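Gurnham tool library gets a bigger home

After five years of squeezing everything into a shipping container behind the Gurnham pool, the town's tool library is moving into the old Dewulf hardware store on Prumdale Road, and the doors open this Saturday!

Members can borrow from a catalogue of 3000 items, everything from hedge trimmers and tile cutters to jam pans and a very popular carpet cleaner. Annual membership stays at $22, with no extra charge for weekend loans.
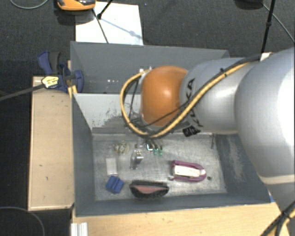

2 min read
Thu 6 June

Coordinator Setsuko Sekiguchi started planning the move in February, when the waiting list reached 181 households and the container simply couldn't hold another shelf.

"People were queuing in the rain to bring back a sander," she said. "Now they can come in, have a cuppa and get some advice on what to do with it!"

The new space has a proper workbench out the back, and retired cabinetmaker Ruwan Gazi will run free repair mornings there every second Saturday. First up is sharpening, so dig out those blunt secateurs and kitchen knives. Chairs with wobbly legs are next on his list, and he's keen to see some tricky ones.

Donations are welcome too, especially ladders, clamps and cordless drills with a working charger. Please leave the old paint at home.

Opening day runs from 9 am to 2 pm, with a sausage sizzle put on by Zudeck Bakery next door. Parking is at the rear, off the laneway.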